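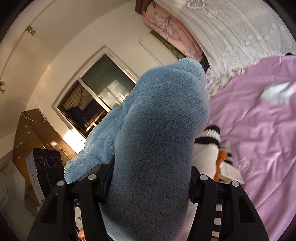

Figure 4. Hand-held gripper closed on a piece of light-blue plush fabric, one contact pad on each side.

5.2 False closure labels on high-pile fabric

The most serious fault in the study was found after the first policy had been trained. On 8th June the Tamihana arm, running the towel-lifting policy at the Brolora test cell, closed its fingers on the edge of a fleece towel and began the lift. One finger had caught the bedsheet as well. The policy reported a good grasp and kept pulling. The sheet went tight against the bed frame, and the arm stopped only when the torque limit on the wrist joint tripped. No person was inside the cell. The wrist coupling was bent and had to be replaced.

We first suspected the torque limit, which had been set for rigid objects and was too high for work on bedding. It was lowered the same week. That change limits the damage from a bad pull, but it does not explain why the policy rated the grasp as good. The log shows that the grasp score rose before the fingers had finished closing and stayed high through the stop.

The cause was in the training labels. Each demonstration is recorded with the hand-held gripper, and a closure label is added afterward from the distance between the pads. When that distance stops changing, the segmenter writes "grasped" and the lift phase starts. On thin cotton the rule works well, as the pads come to rest almost at once. Plush is different. The pile gives way slowly under the pads, and the distance can level off briefly while the fabric is still being gathered, then fall again as the operator squeezes. Figure 4 gives the intended end state, with the fabric between the pads. Many clips received the label well before that state was reached, in the worst case by more than 900 ms.

We re-segmented all 2079 towel demonstrations by hand, using the gripper video in place of the pad distance. The label was early in 221 of them. The errors were not spread evenly. Cotton and linen clips were nearly free of them, and most of the affected clips came from the Ovdale sessions, where the fleece items were recorded on made-up beds. Bedding matters for two reasons. A soft surface lets the operator push the pads down before closing, and a sheet can be picked up along with the towel if the fingers close too low.

An early label is harmful mainly when it falls in the approach. During a normal approach to the margin of a folded towel, one pad may rest on the sheet while the other presses into the pile. The pad distance is then steady, yet the fabric has not been gripped. If the segmenter marks this moment as the start of the lift, the policy learns that contact with the sheet on one side is an acceptable condition for lifting.
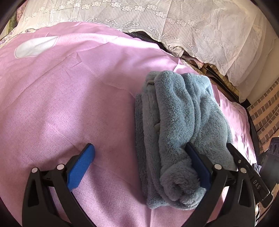 Yanti Simanjuntak argued in the internal review that relabeling alone would leave the hazard in place. In her view a grasp score should never be the only thing that permits a lift over bedding, however clean the labels are, and the controller should check for a rising load during the first part of the motion. A towel comes free with a small and nearly constant force, she noted, while a trapped sheet does not.

We accepted the point and made both changes. The corrected labels were used to retrain the policy, with the network and all other settings left alone. Separately, the controller now lifts in two steps: a slow trial lift, during which the slope of the wrist load is watched, and the full lift, which is released only if the load levels out. If it keeps rising, the fingers open in place and the attempt is logged as a fault.

The retrained policy was then run on the Rokitz test bed with the same kinds of towels. It closed on the sheet in 4 attempts. The trial lift caught each of these, and the fingers opened before the torque limit was reached. Three of the attempts began with the towel pushed up against a fold in the sheet – a layout that is rare in the training data. We have no good account of the remaining one.

Two limits should be stated. The relabeling was done by a single annotator, Vlasta Vaněk, so we cannot report agreement between annotators. The load check also assumes that the towel itself is free. A towel tucked under a pillow or mattress gives the same rising load as a trapped sheet, and the controller will refuse it. For use near people we consider this the right behavior, although it lowers the success rate in Section 6.

The pad-distance rule has been kept for thin fabrics. For pile fabrics it was withdrawn in August, and closure is now marked from video only.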